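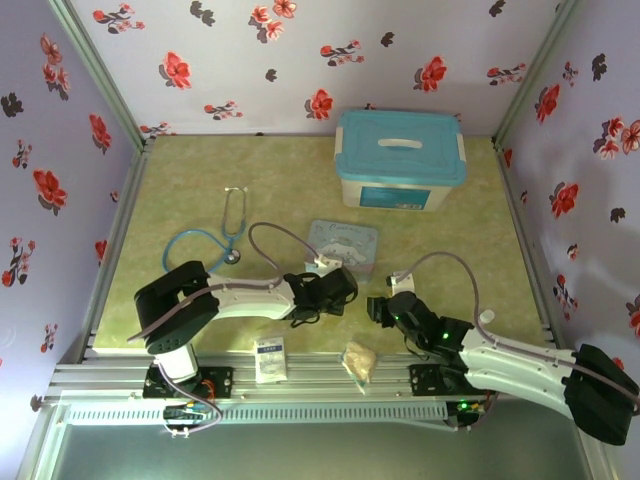 Trastar two-arm kit with the Storidby training method
Reviewed by Austra Kuusk
11th February

I bought the Trastar kit to try one thing: the Storidby method, which claims to train a two-arm policy on household packing jobs from a small set of demonstrations. The paper reports good results on mixed objects. I wanted to know if a small lab with ordinary parts could get close.

The kit is two arms, a front rail, mounting plates and a bench frame. You supply the computer, the walls and the objects. Assembly took Ifor Gough and me 2 days, mostly spent on cable routing. The manual covers the arms well and the rail badly. The cables arch up over the arms, and they need slack at the wrist or the gripper pulls to one side when it turns.

Storidby's main idea is to train on patterned backgrounds from the start, with the pattern changed between sessions. The authors say this makes the policy look at the objects and ignore the walls. We followed that with printed wallpaper and a mottled mat. In our tests it held up. A policy trained on plain walls got worse when we swapped in flowers, and the Storidby one mostly didn't care.

Rigid items were the easy part. Tins and small boxes went into the storage box with few drops after 12 hours of training. Soft and coiled things were harder. Stethoscope tubing gave us the most trouble – the policy would grip one loop, lift, and leave the rest hanging over the side. Takumi Tsuchiya added more demonstrations that started at the chest piece, and that helped, though I wouldn't call it solved.

Handovers between the arms are weak. The paper shows them in one figure and says little else. Ours worked when the object was near the middle of the mat and failed often near the back corners, where both arms are close to full reach.

The grippers are fine for the price. The finger pads wear and should come with spares. The software logs everything by default, so check your disk.

I'd buy the kit again. The method is worth trying if your objects are mostly solid. For tubing, cloth or bags, wait for the update promised in May.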